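Posted in **Grippers & Handhelds** -- 523 views

## Ribbed finger pads on a handheld gripper: one side keeps creeping

I look after one handheld gripper, a Brusik body with Dunmore fingers and the purple ribbed pads. After a morning of use the fingers no longer close square. The left one sits a hair ahead of the right, and thin things slide out sideways.
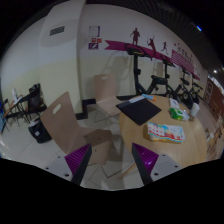
I've snugged the base plate screws twice. By Wednesday they had opinions of their own again. Thin cardboard is fine. Cloth is the problem: I close on a fold, lift, and get one layer out of two. The Clistley manual says "adjust as needed," a phrase I plan to have engraved on something.

Is this pads, screws, or me?

## Answer 1 (accepted, 4 votes)

Screws first, then pads. It probably isn't you, but I've been wrong before.

1. Take both fingers off and clean the plates. Old threadlocker crumbs under one side will tip a finger enough to notice.
2. Refit with all the screws loose, close the fingers on a flat steel ruler, and tighten in a cross pattern while it's clamped. Medium threadlocker, a small drop each. Leave it overnight -- yes, really overnight.
3. Wipe the pads with alcohol and look at the ribs. If they're rounded over on one finger, swap both. A new pad facing an old one will have you back here in a week.
4. Test on a crumpled towel on a plain table. Go in low with the fingers open, close on a fold, and compare how far each finger travels.
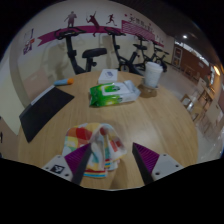 5. Redo the zero if your model has one. Mine drifts after 200 cycles or so, and Hergate support tells me this is normal in the voice of people who have said it before.

## Answer 2 (0 votes)

had the same thing, bought new fingers, 89 bucks. works now. didn't check the screws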